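Teaching Two Arms to Plug In a Phone
Gwendolyn Dvorak, project report, 16/09/2023

When I started in July, I thought the grasping would be the hard part. It was the timing! Our two arms run separate planners, and my job was to write the layer that lets them share one table without waiting on each other forever.

I called the layer Skasero. It keeps one task list, and each arm claims a step, locks the space it needs and gives it back when it's done. The first version locked far too much (basically half the table), so one arm sat still while the other did everything. Splitting the table into 40 small zones fixed most of that, and watching both arms move together for the first time was a great afternoon.

Perception was harder than I expected. A lit phone screen is easy to find, but a thin cable is not, and the wrist views blur when the arm moves. I ended up trusting the head view for the cable's path and the wrist views for the last bit of the approach. I labeled 2,813 images for this, and I would label more if I had another month.

Still to do: recovery after a missed grasp, and a cleaner log format.
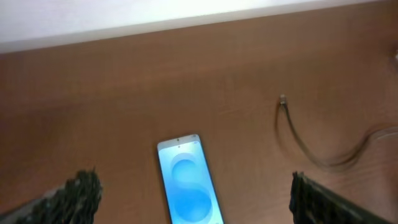
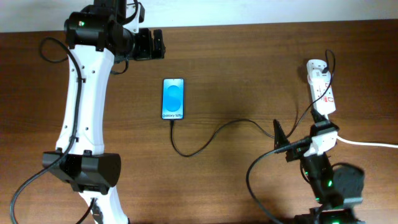
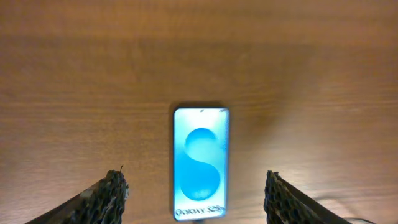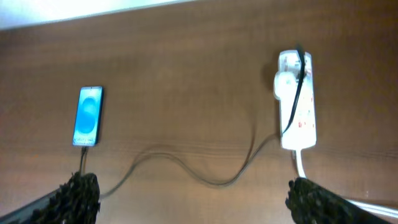
Figure 1. Phone charging task, three wrist views and one head view (second picture).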